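4.3 Recording a hang-and-remove task

Before you start, finish the gripper pairing in section 4.2. The Zistusine recorder should show both grippers as connected.

1. Stand the coat rack on a level floor with enough room to reach it from the front.
2. Hang one bag on an upper hook.
3. Put on the head camera and pick up one gripper in each hand.
4. Keep the marker cubes uncovered. Sleeves and straps must not hang over them.
5. Start the recording and hold still for 5 seconds.
6. Steady the pole with one gripper and work the bag strap with the other.
7. Stop the recording, return the bag to its starting hook, and repeat. One set is 40 takes.

Note: Takes shorter than 15 seconds are rejected when you upload to the Pondley server. Change the object after every set.

Caution: Gripper cables can catch on the rack base. Check the floor before you step sideways.

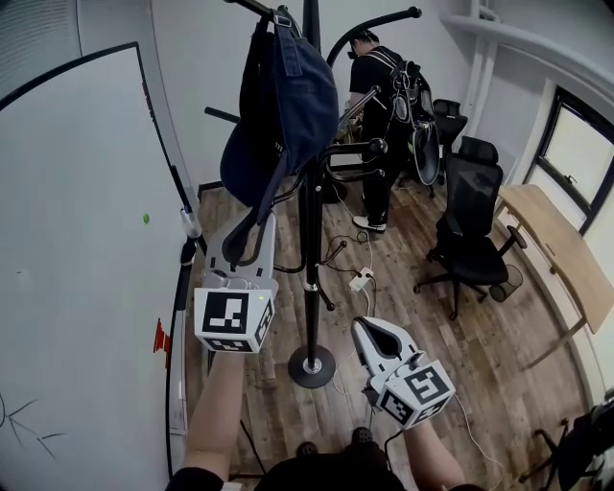 Figure 16. Left gripper against the pole, backpack on the upper hooks.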